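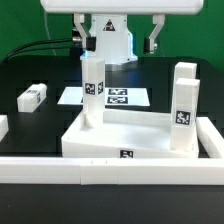 Poneck Drops Its Used-Car Dealer Fee, and I Went to Look

Filed under: Cars & Driving
2 min read
Print this | E-mail this

If you've shopped for a used car around here lately, you know the feeling. You settle on a price, you sit down to sign, and there's a line for $518 that wasn't in the ad. At the Poneck lot out on the county road, that line goes away starting Thursday.

The dealership says the documentation fee will be folded into the sticker on every used vehicle it sells, so the number on the windshield is what you pay before tax and plates. New cars still carry the fee for now. I asked when that would change and got a friendly shrug from the sales desk.

I drove over at lunch to see what was out there. The used row had 26 vehicles on it, mostly small SUVs and a few sedans (plus one very orange pickup that I kept walking back to). A few already had the new stickers up. I compared one with the listing I'd saved last week, and the price had gone up $200 — so part of the old fee is still in there, but you do come out ahead. Check your own numbers if you've had your eye on something!

The Lultness store, which has the same owners, will follow in October. Until then the old paperwork applies there, and a car moved from one lot to the other gets priced by the rules of the lot where you sign. I had to ask twice to get that one straight.

Trade-ins work the way they did before. You can get an appraisal without an appointment until 4 p.m. on weekdays, and the offer holds for a week. Mine came in at $3,243 for a hatchback with a cracked tail light and a lot of dog hair, and I'm thinking it over.

A couple of people have asked me whether Dorkilberg Motors across the road plans to do the same. I called and was told they have no changes to announce. Their fee is printed at the bottom of each listing, in type you'll want your glasses for — but it is printed.

The Poneck service department keeps its current hours, and oil changes are still first come, first served on Saturday mornings.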